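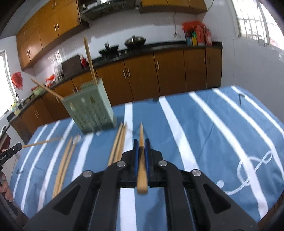
I have been keeping notes on descaling since March, when the kettle began to shed flakes into the tea. The water in Cundel is hard, and anything that heats it collects a pale crust within a couple of weeks. I wanted to know how little acid would do the job.

The kettle is a Pisix, 1.7 litres, with a steel floor and a mesh filter at the spout. The instruction leaflet says to descale monthly and to use the maker's sachets. The sachets contain citric acid and a blue dye. Citric acid on its own is sold in tubs at the hardware shop and costs far less by weight, so I have used that throughout.

My first attempts were too strong. I put 100 grams into a full kettle, boiled it, and left it overnight. The scale had gone by morning, but a white film had formed on the steel that would not rinse off. I take this to be calcium citrate, which dissolves poorly and comes out of solution more readily when the water is hot. It needed scrubbing, and the smell of the stuff hung about the kitchen for most of the day.

Since then I have worked downwards. The present method is as follows.

1. Half fill the kettle and heat it until it is hot to the touch, well short of boiling.
2. Switch off at the wall and stir in 20 grams of citric acid.
3. Leave for half an hour with the lid open.
4. Pour away, wipe the floor with a cloth, and rinse twice.
5. Boil a full kettle of clean water and discard it.

The fizzing is brisk for the first few minutes and then dies down. If it stops and there is still crust on the floor, the acid is spent and a second, weaker dose works better than waiting. I have needed the second dose only when I let the job slide past six weeks.

The mesh filter does better on its own in a mug. It unclips, although the clip on mine has gone stiff, and a soft toothbrush clears whatever the acid leaves behind.

I also tried white vinegar. It works, slowly, and the first two boils afterwards taste of it. For the shower head I still prefer it, tied on in a freezer bag, as taste does not matter there and the bag can be left until bedtime.

The filter jug was less use than I had hoped. The Mohmand cartridge kept the kettle clean for about 13 days, after which the crust came back at the usual rate. The box promises a month. We get through a lot of tea, and the household in their tests may not. I have gone back to the tap.

Next is the washing machine, a Warker, which has a heating element I can't see without taking the back panel off. I have the right screwdriver but not the space to pull the machine out, so that will have to wait until the shelving in the utility room comes down.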